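"I wanted a bread that my neighbours can pay for"

13/04/2018

The bakery Stekura opens at four in the morning, but its owner is there already at two. She has lived in Carrasco for eight years, and before that she worked in an office and baked only for her family.

"I was not unhappy in the office," she says. "I only noticed that I was thinking about dough in every meeting. After some time this is not fair to the employer."

The beginning was difficult. She rented a small shop which had been a shoe repair, and the smell of glue stayed in the walls until September. Her first oven was second-hand and one side baked faster, so she had to turn each loaf by hand.

"People told me it gave the bread character. I think they were being polite."
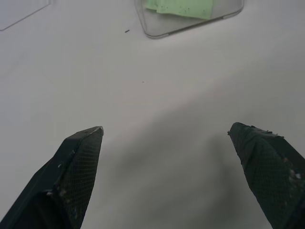
Now she sells 300 loaves on a good day, most of them a plain rye with caraway. The recipe comes from her grandmother, who never wrote down any quantity. For the salt alone she needed one whole winter of trying.

I ask her why the prices are so low, when other bakeries in the district ask double. She thinks for a while before she answers.

"The café Amano buys from me, and they can pay more. But the woman from the next house buys half a loaf and comes on foot in the rain. I look first at her, and then I make the price."

She has been asked to open a second shop and she refused. She would like to sleep longer, she admits, and to teach somebody the rye. A young man has started to help with the night work. He still cuts the loaves too deep, but his hands are patient.

"With the salt he is better than me," she says, and goes back to look at the oven.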